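Octubre - cuaderno del taller de conservas, Clalley
Valentin Kofler

Retomo el cuaderno después de demasiados días sin escribir, que luego Huguette me pregunta por los tarros y tengo que andar haciendo memoria. Seguimos con el vinagre de manzana. La tanda 16 lleva tres semanas tapada con un paño y ya huele como debe, un poco a sidra olvidada y un poco a pan, y la madre ha salido fina y bastante lisa (¡mejor que la anterior, que parecía una medusa enfadada!). La he probado con cucharilla a las ocho de la mañana, antes del café, y todavía le queda dulzor al final. La dejo otra semana, y si Huguette opina otra cosa que lo apunte al margen.

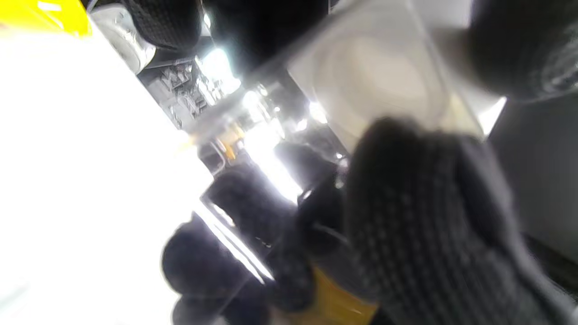 Detalle: amarillo arriba a la izquierda, guante negro de punto.

De las manzanas que trajeron de Drernska salieron 439 gramos de pieles y corazones para la tanda nueva. Es poco, ya lo sé, pero eran piezas sanas y muy perfumadas y me daba pena mezclarlas con las otras. He puesto el azúcar de siempre, disuelto en agua del filtro, y un chorrito del vinagre viejo para que arranque - el año pasado no lo hice y acabamos con moho en dos tarros, que todavía me duele acordarme.

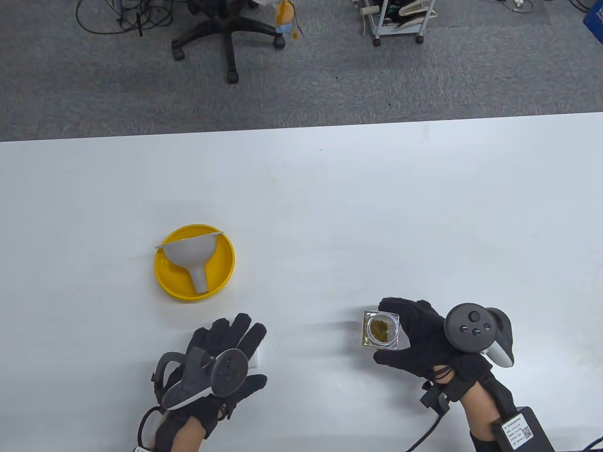 Sobre las etiquetas, sigo pensando que las de papel no aguantan la humedad de la despensa. Huguette Simard prefiere escribir con lápiz graso en el propio vidrio y reconozco que se lee bien, aunque al coger el tarro con prisa uno se lo lleva medio borrado en la manga. Probemos las dos cosas en la tanda de Gebretsadik, que de todos modos es pequeña, y lo hablamos con calma.

Queda pendiente remover la nueva mañana y tarde, pedir paños de trama más cerrada por las moscas, y buscar la receta de membrillo que estaba doblada dentro del otro cuaderno, el de tapas verdes. Si alguien la ha visto, que me la deje junto a la báscula.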